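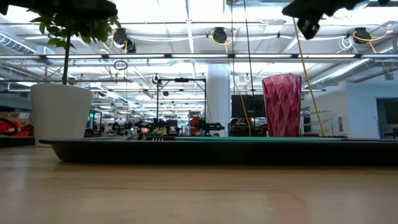

Progress on the Damik table-clearing cell slowed this period after a fault in grip force control. On run 57 the gripper kept closing after contact was reported, and the run was aborted by hand. Trials use a faceted pink tumbler standing on the black tray, with the arm working from above. The logs point to a stale force reading, held for 500 ms.
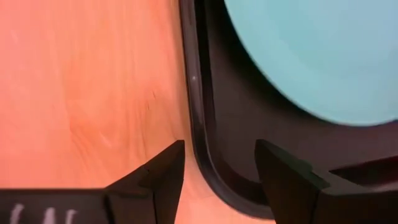
Vandine supplied a firmware patch in April. It shortened the delay and did not remove it. Closing speed stays capped until the fix is verified.

Open items:
1. Repeat the force test at full speed.
2. Add a hard stop on motor current.
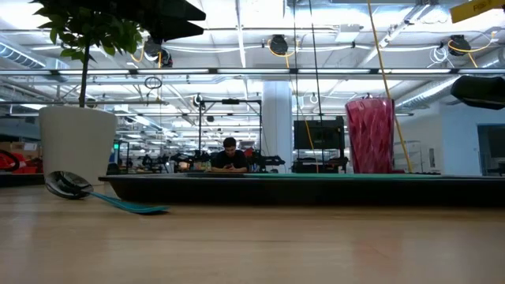 3. Send the fault log to Sustico.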